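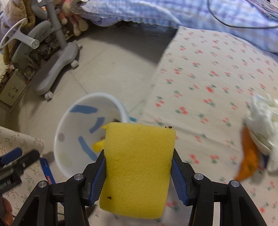 **Washing-up sponges: bin weekly or keep going?**

**wanpen_b** – 2023-10-19
We go through a lot of sponges in the club kitchen and I'd like to settle on a rule. My view is one week, then out. Brian wants to wash them and carry on. The order from Lullitz is due and I need a number to put on it.

**Brian T**
For the record, I said wash them once and use them again for the floor. Throwing out a sponge after seven days is a waste when it's only been used on mugs.

**oltov_lane**
Depends what you wash. Ours at home does pans and is horrible by day four. Mugs only, I'd give it two weeks.

**khunthong**
Does boiling them do anything? My mum used to, in an old saucepan. They came out smaller and a bit stiff.

**Brian T**
Hot wash in the machine with the tea towels. They keep their shape better.

**wanpen_b**
I don't want floor sponges in with tea towels, so that would have to be a separate wash. At that point a new sponge is cheaper.

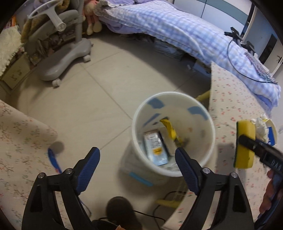 *Lotura Community Kitchen Club – Supplies and Cleaning board*

**khunthong**
Has anyone tried cloths instead? We changed over last October and haven't bought a sponge for the sink since. You need enough of them to have a clean one every day, that's the only catch.

**oltov_lane**
Tried cloths. They don't shift dried porridge.

**khunthong**
Soak the pan first.

**oltov_lane**
I do soak it. Still doesn't shift.

**Brian T**
A brush for pans, cloths for the rest. I'd go along with that if we use up the sponges in the cupboard first.

**wanpen_b**
Fine by me, but the ones in the cupboard still get a week each. I'll order two brushes and a pack of cloths and leave sponges off this time. Cloths go in the bag behind the door, please, and not over the tap.

**Brian T**
I still think a week is too short.

**wanpen_b**
Noted. Order goes in tonight. If anyone wants washing-up liquid added, post before seven.

**oltov_lane**
Yes please, the unscented one.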